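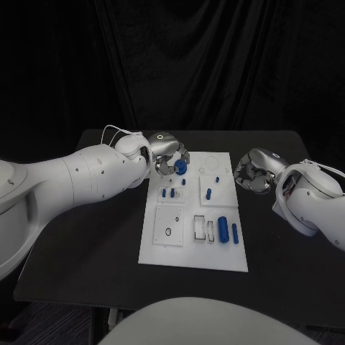
Which parts should be placed on the board first?
Begin with the largest cylinder, then work down in size to the short pegs.

Section 3. Setting Out the Peg Board

The Graslow peg board is supplied with blue pegs and cylinders of several lengths and widths. The following procedure applies each time the board is set out.

1. Lay the white board flat on a dark, level tabletop. A dark surface makes the edges of the board easier to see.
2. Sort the blue parts by width, and then by height.
3. Grasp each part near its top and lower it straight down.

CAUTION: Do not press or twist a part that resists. Lift it clear and try again.
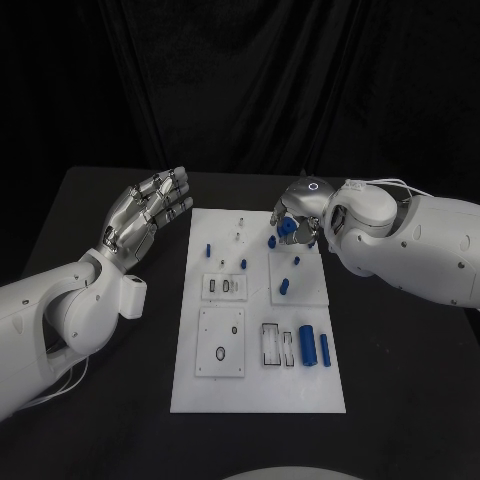
4. Stand the slim cylinders upright before placing the short pieces -- the short pieces are easily knocked over by a passing hand.
5. Leave any part not yet in use on the board, clear of the metal pins.

NOTE: Inspect the pins after every 600 placements. A bent pin must be replaced and must not be straightened. Replacement pins are ordered under part number 1113.

Questions concerning this section should be directed to Zorica Stan, Product Support, Graslow.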